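Does a Robot Know What a Sock Is?

You may have heard that robots will soon be folding your laundry. Maybe you saw a video of one doing it. The towel goes flat, the corners meet, music plays, the end. I have watched a lot of those videos, and I have some questions about them.

First, let's talk about the part you can't see. A robot has motors and metal, but the thing that decides what to do next is software. Software is a long set of instructions inside a computer. For a job like folding, it has to do three things, and every one of them is hard.

Seeing

A camera gives the computer a picture, but to a computer a picture is just a big grid of numbers. One number says how red a dot is, another says how green, and so on. Somewhere in all those numbers is a shirt. The software has to find it. People call this perception.

Try this at home. Drop a T-shirt on the floor. Can you still tell it's a T-shirt? Of course. Now drop it again. It has a totally new shape, and you still know. A cup looks like a cup every time you put it down. Clothes don't play fair like that.

Planning

Say the software has found the shirt. Now what? Should it pull a sleeve first or look for the collar? Planning means picking the steps and putting them in order. If the sleeve is inside out, the plan has to change in the middle. Ask how many plans a robot can change before it gets stuck. The videos don't usually tell you.

Control

Control is the moving part. How far should the fingers open? How hard should they squeeze? Squeeze too softly and the cloth slides away. Pull too hard and you could stretch somebody's favorite sweater. The software has to check and fix its moves many times while the hand is still moving.

So how does it learn?

One way is to copy people. A person holds a gripper, a kind of robot hand with two fingers, and does the chore with it while a camera records. Then the software studies the recordings and looks for patterns: when the cloth looked like this, the hand moved like that.

A small company called Irkix says its folding program, Stendoseo, studied 2341 recordings. That sounds like a lot! But I'd want to know what was in them. If they were all made in the same room with the same towel, the program might be great at that towel and hopeless at your pajamas. A big number is not the same as a good lesson.

Bedrooms are full of things that can mix up a program. Stripes are my favorite. When a striped top is crumpled, the lines bend every which way, and it's hard to say which line is the edge and which is just a stripe. Blankets are bad too, because they fold and bunch the same way clothes do.

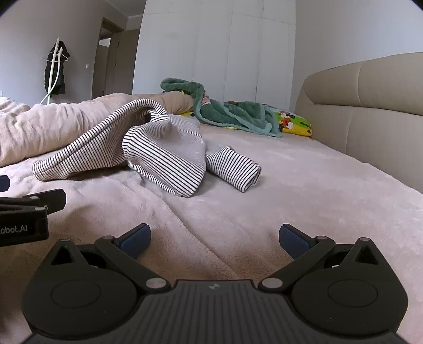

Nadine Najjar
Science writer for young readers, Drernwood

Look at the striped knit on the bed. One part stretches out like a sleeve, and a bit of plain light grey inside shows among the stripes. Where would you put the two fingers? You probably picked a spot in a second. Software has to work it out from those numbers, and it also has to leave the green blanket and the Mickey Mouse pillow alone. No one told you that a pillow doesn't get folded. Someone has to teach the program.

I'm not saying it can't be done. Programs do get better with practice. But the next time someone shows you a robot folding laundry, here are some things to ask:

How many tries did it take to get that video?
Had it seen that shirt before?
Was a person steering it?
What happens if the cat sits on the shirt?

If the answer is "we don't know yet," that's a fine answer. Scientists say it all the time. If the answer is "don't worry, it works," ask to see it try one of your socks.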